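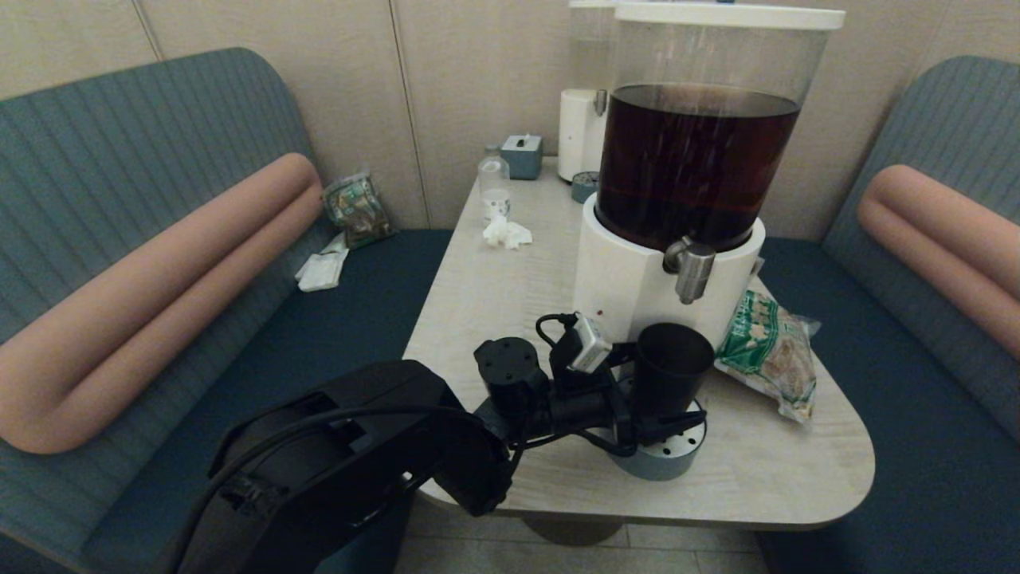

Keeping a Tea Arm Pouring Straight

The drink station at Hivix runs on one arm, one gripper and a cup holder with a perforated top. Benach, the integrator, set it up in September. Most of the upkeep since then has gone into cables.

Power and signal lines run along the outside of the arm. A loop of slack is left over the large housing so the wrist can turn without pulling. Too much slack and the loop catches on the table edge; too little and the connector backs out. The Benach sheet calls for a check every 2,000 cycles, with the arm parked and the power off.

The small silver camera on top of the gripper has its own thin cable, curled behind the wrist. It is refitted with two screws, then calibrated against the rim of an empty cup. Three passes are normal. If the third still drifts, the bracket is loose and should be tightened before anyone touches the software.

Teaching the cup position takes longer. The fingers have to close around the cup without tipping it off the holder, and the dispenser's spigot leaves little room for the wrist. Koutsoukos, which supplies the fingers, recommends replacing the pads after six months. Hivix replaces them sooner, as syrup gets into the joints.

Settings are saved in Atach and reloaded after every pad change. The holder is wiped down first.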